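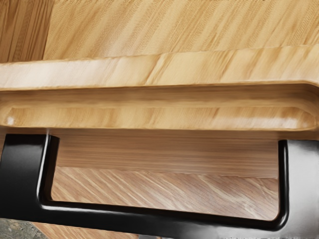

浅金棕色木面，纹理斜向，左上方与一块深色木料相接

家用硅藻土吸水垫的翻新与保养

硅藻土是古代硅藻遗骸沉积形成的矿物，主要成分是二氧化硅，内部布满微细孔隙，能很快吸收水分，再慢慢散到空气里。用它压制的脚垫、杯垫和皂托，用久了会觉得吸水变慢，多数情况是表面孔隙被皂垢、油脂和灰尘堵住了，打磨一遍即可恢复大半。

开始之前先看产品说明。早年有些劣质硅藻土制品掺有石棉，来源不明或没有检测标识的，不要打磨，直接停用，按当地规定处理。表面贴布的软垫也不适用本文的方法。

需要准备的东西
240目和400目砂纸各一张
平整的小木块一个，用来包砂纸
软毛刷、干净棉布
防尘口罩（KN95或同级）、护目镜
喷壶和清水

操作步骤
1. 把垫子竖放在通风处阴干两天。没干透的垫子磨下来的粉会结成糊，重新把孔堵上。
2. 垫子平放在稳固的台面上，底下铺一层旧报纸。
3. 戴好口罩和护目镜，用喷壶在表面喷一层很薄的水雾，压住粉尘即可，不要喷到积水。
4. 用包好木块的240目砂纸，沿一个方向轻轻推磨，力度均匀，边角处放慢。
5. 颜色变得均匀后，换400目再走一遍。
6. 用湿布把粉末抹掉，报纸折起来装袋扔掉。不要用嘴吹，也不要干扫。
7. 重新竖放，阴干一天后使用。

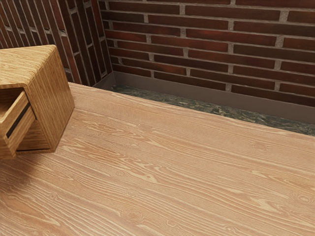 浅色木台面与小木柜，后方是砖墙墙角

怎样判断磨够了
在表面滴一滴清水，水滴很快渗进去、不留水珠，就可以停手。如果水珠还立着，再用240目补磨这一小块。每次只去掉薄薄一层，磨得太多垫子会变脆，容易从中间断开。

日常保养
每周竖起来晾一次，放在阴凉通风的地方。不要暴晒，也不要用吹风机或暖气烘，受热不均会开裂。不要用洗衣液、柔顺剂或油性清洁剂擦洗，这类东西渗进孔隙后很难去除。茶渍和咖啡渍可用稀释的含氧漂白剂点涂，十分钟后用清水擦净，先在背面试一下。

常见问题

垫子发霉还能用吗？
表面霉点可以磨掉。霉斑已经渗到里面，或者有异味散不掉的，建议更换。

磨完掉粉正常吗？
头一两次使用有少量浮粉属于正常，用湿布再擦一遍。一直掉粉说明坯体已经松散，不宜继续使用。

多久磨一次？
浴室脚垫半年一次，杯垫看污渍情况。

有裂纹能粘起来吗？
脚垫不建议粘，踩上去有断裂割伤的风险。皂托、杯垫可以用少量环氧胶，胶只涂在断面上，溢出的部分当场擦掉。

整理：Janaína Brito
更新日期：2021年1月15日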